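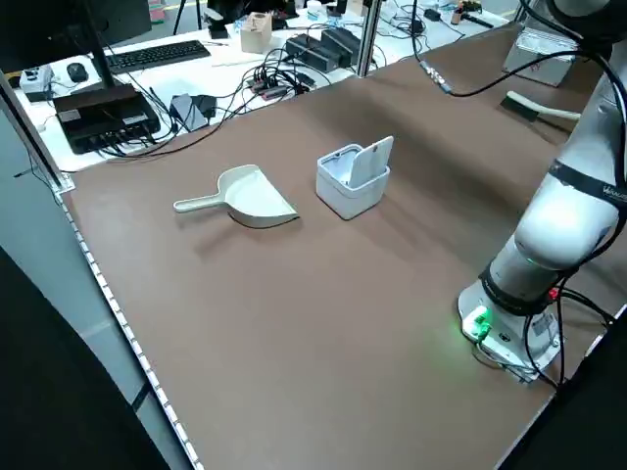 Most of the rules in this course are about where things are, and week 3 is where we get fussy about it. Before you touch the pendant, you look at the table and ask what the arm can reach, what it can snag, and what it's supposed to be working with. For the sweeping exercise that means the dustpan, out in the middle with its handle to the left, and the white box next to it. Then look past those two. See the cables looping off the base and up along the arm? That's the first thing I check, every single time, and I want you to trace them with your eyes from bottom to top (yes, even if the group before you did it). Same for the cable across the back of the table. I don't care that it's far away. Far away is a guess until you've run the reach check!

The green light on the base comes up a lot in questions. Please look it up in the manual for your own arm before you decide what a color means. I learned on a Manurung cell and walked into the Posgate lab assuming everything matched, and I was wrong by lunchtime.

House rules for the first run:

One person on the stop button, hands on nothing else.
Speed at the lowest setting until 3 clean passes in a row.
Phones, cups and notebooks live on the desk, never on the work surface.
If you reach in, you say "in" out loud and wait for an answer.

I know the last one feels silly. Do it anyway. Naa Alhassan will be marking you on it in April and she has very good hearing.
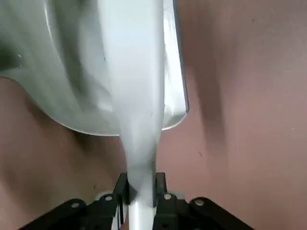 Reading time: 2 min

Okay, grips. On a long handle like this one I want a finger on each side of the shaft, and I want you thinking about the wide end, way out past the fingers. All that plastic is a lever. A small bump out there turns into a real twist at the grip, so go slow near the box and the table edge.

The Cluvatska checklist (your packet, page 5) asks for a hold test: close, lift a little, pause, look. Write down what you saw before you change the force setting. "Seemed fine" doesn't count as a result, and I will hand it back.

Next time we do handovers. Bring the packet and finish the Zurnula worksheet, both sides.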